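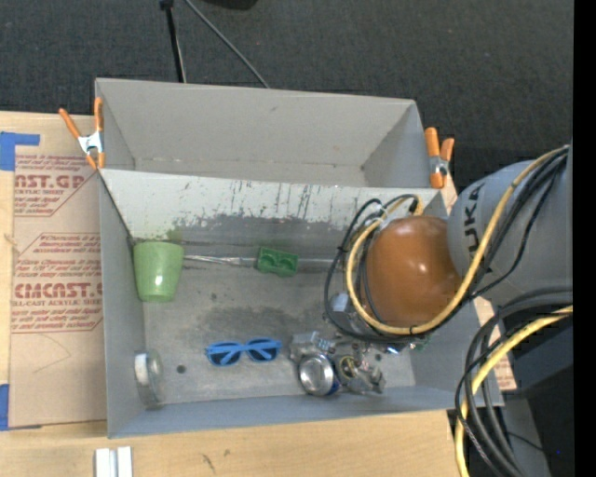

Buying second-hand storage and household odds and ends: your questions

Last updated 2025-12-11

Is second-hand always cheaper?

No, and I wish people would stop repeating it. Last October I watched a used shelving unit go for £46 on Etim when the same one was £40 new, delivered. Bidding does strange things to people. Look up the new price before you look at anything else, and write it down.

What does "lightly used" mean?

Whatever the seller wants it to mean. On Etim there is no agreed scale at all. Melluseo has a grading system, A to D, but the sellers grade their own items, so I treat an A as a B and a C as scrap. Ask for a close-up of the worst part. A seller who won't send one has told you enough.

Are scratches a problem?

On a plastic tub for the shed, hardly ever. Cracks are what you want to ask about, especially at corners and under the rim. For anything that will hold food I would buy new.

The listing says "rare" or "vintage". Should I pay more?

I wouldn't. Search the same words and see how many others come up. I found nine "rare" enamel bread bins in one evening, most of them in the same shade of cream.

Is the Melluseo buyer cover worth having?

I have my doubts. It costs extra, it leaves out "wear consistent with age", and you have to report a fault within 66 hours of delivery. If you are away for a long weekend you have paid for nothing. Paying by card may give you some protection anyway — check with your bank.

What about the Lustport warehouse sales?

Mixed. The clearance tables by the door are mostly customer returns, and the staff can't say why a thing was returned. Lids go missing. Take a tape measure, because the sizes on the labels are often wrong, and don't count on a refund.

Can I haggle?

In person, yes. Online, most sellers have already added a bit on top so they can knock it off again and make you feel clever.

Is the Loltton swap day any good?

Better than I expected, though you will queue. It's free, which settles most arguments about value. Get there early if you want boxes or crates — by lunch it's jigsaws and fondue sets.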